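Bench check before claims review: Fivura kitchen demo, hand-held gripper data
August, second pass. Comments are the inspector's.

1. Power and heat
Cooktop isolated at the wall between takes: YES
Cable clear of the cooktop: NO
Comment: Fix this before Friday. I raised it on the first pass too.

2. Finger pads and tags
Pads seated, no splits: YES
Tags clean and flat on both fingers: YES
Comment: Fine. Draltow's pads wear faster than their sheet suggests, so log the changes.

3. Operator's hands
Fingers kept behind the pads while closing: PARTLY
Comment: Bare fingers still come into view. It's a pinch risk, and I'd like to know what the policy learns from clips with skin in them. Jatell says it makes no difference. I have seen no test of that.

4. Table layout
Layout changed between takes: NO
Comment: The write-up says "cluttered everyday kitchens". What I found was one table with a black cloth behind it, a pot of soybeans, a sandwich on a plate, a three-part tray of beans and a drink bottle. A policy that does well on this has done well on this.
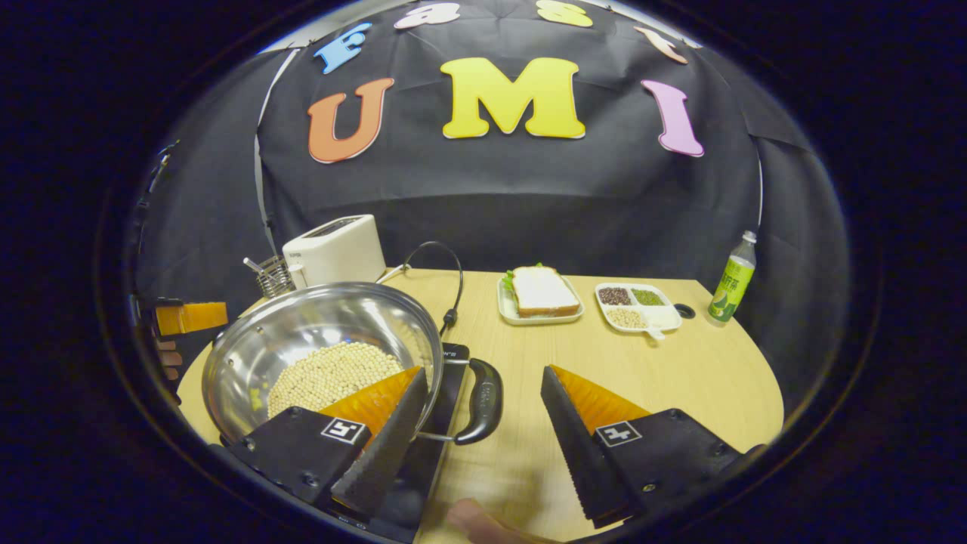 5. Numbers behind the result
Raw takes logged: 454
Takes used for training: 200
Reasons given for dropping the others: NO
Comment: Over half went out and the log has a blank column where the reasons should be. If the failed scoops were dropped, say so in the method section.

6. Test runs
Runs reported: 100
Different operators: 2
Comment: Both operators also recorded the training takes. Moradi has offered a third person. Please accept.

7. Spills
Floor swept after each session: YES
Comment: Dry beans underfoot are the likeliest accident in this room.

Result: safe to run once item 1 is closed. The "works in any kitchen" line is not signed off. Items 4, 5 and 6 stay open.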